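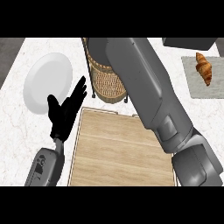 A croissant on its small mat, with a wicker basket and a cutting board on the same marble counter.

Review: Flurnico portable hearing loop, used in a parish church
1/5/24

Our church in Wamstead has had a fixed loop for many years, but the hall beside it has nothing, and the hall is where we hold the Bible study, the prayer evening and the shared breakfast after the early service. Several of our older members told us they had stopped coming to these because they could not follow the speaker. So the parish bought the Flurnico portable loop last September, and I was asked to learn how it works.

The set comes in a grey bag with a shoulder strap. Inside are the loop unit, a table microphone, a clip microphone and the charging cable. The instructions are short and the print is too small, which is a strange choice for a product of this kind. The person who wants to use the loop turns the hearing aid to the T position and sits near the unit. There is nothing to wear round the neck, and for our members this was important.

For Bible study we put the unit in the middle of the table. Speech is clear for the people on both sides, as long as they sit close. At the far end of a long table the sound becomes thin, and if you lean back in your chair you lose some words. I would say it serves a small group well and a large group badly. For the prayer evening, where the chairs stand in a circle, we had to ask the people with hearing aids to sit together. Two of them did not like this, and I understand them.

The clip microphone is the better of the two. Our reader wears it for the psalms and every word arrives. The table microphone picks up everything – cups, pages, a pen put down on the wood. During quiet prayer this is disturbing, and we now switch it off until somebody speaks again.

Singing is the weak side. With a hymn and the piano together the sound becomes rough, and one lady told me she prefers to turn her hearing aid back to normal until the last verse. The Sala, which a neighbouring parish lent us for 2 weeks, is softer with music, but it is heavy and needs the wall socket all the time. I also tried the Josell at a church supplies fair. It was simple to use, but I had it in my hands only a few minutes and I do not want to judge it.

The battery lasts through a long evening. The small lamp turns red when it is low, but it is placed at the back, where the speaker does not see it. Please look at it before you begin.

About money: a new fixed loop for the hall was offered to us for 2,000 pounds, and the Flurnico cost us 1,000. For a parish which can pay the larger amount and owns its hall, I think the fixed loop is still the right thing. We rent ours, so we needed something we can carry out again.

I would buy it a second time for study groups and for home communion visits. For a sung service I would not.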